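# Ovum FAQ 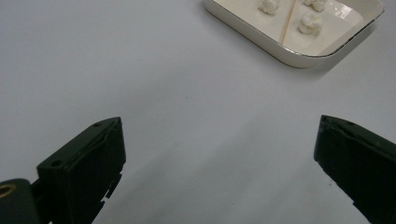 *Hand-held gripper over the table, with the tray, its white pieces and the wooden stick.*

**What is Ovum?**
Our method for teaching a robot to handle small, lumpy things from demonstrations made by hand. We love how little it needs!

**How many demonstrations did you use?**
2000 in all. We kept 276 more for testing.

**Does it need a robot to record?**
No! You hold the gripper yourself and do the task. The arm comes in later, when we run the policy.

**What's still hard?**
Thin sticks. Kerekes, our newer model, grasps them better, and we're still tuning it.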